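I have now read the washing instructions on every towel in this house, and I have opinions. A thread. 1/10

It started in November, when I noticed that our bath towels had stopped drying people. They just moved the water about a bit, like a polite waiter with a spill. 2/10

My theory was old age. The big Tredden ones were a wedding present and have been through the machine more times than I'd like to work out. But the newer Alomeo set, bought in a sale and described on the packet as "thirsty", was just as bad. Thirsty for what, it didn't say. 3/10

So I read the labels. All of them. Did you know the small print on a towel is printed in a grey that vanishes after the third wash? By the time you want to know what temperature it likes, the towel has decided to keep that to itself. 4/10

The main thing I learned is that fabric softener is the villain. It coats the fibres, and the coating keeps the water off. I have been paying extra for years to waterproof my towels. 5/10

Microfibre is fussier still. No softener at all, no hot tumble dryer, and wash it away from cotton or it collects every bit of fluff in the drum and wears it like a coat. The label also tells you this, if you haven't snipped it off because it itched.

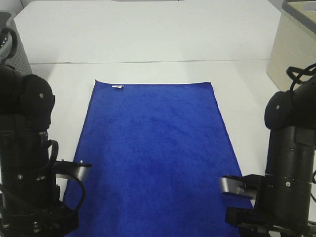 6/10

Now the cure. One wash with no softener and a mug of white vinegar, then a second with nothing but hot water (cotton only, see above). The kitchen smelled like a chip shop until teatime. My other half asked what was for dinner and was let down by the answer. 7/10

Results: the Tredden towels came back from the dead. Rougher, yes, a bit like being dried by a friendly doormat, but you do end up dry. The Alomeo ones improved from useless to slow. I've moved them to guest duty, where they can be somebody else's problem for a weekend. 8/10

A word on drying. I bought a heated airer, the Vasconcelos, the one with 10 bars, and by my meter it got through a load for 48p. I was thrilled. Then I hung two bath sheets on it and found they take up the whole thing, so it's 48p for two towels and a sock. 9/10

Last one. If you're buying new, look at the weight, given in grams per square metre. I went for 558, from Conano, which is thick without needing until spring to dry. Wash them before you use them, leave the softener in the shop, and give each one a good shake before it goes on the line — it lifts the loops back up. My neighbour thinks I'm signalling to ships. 10/10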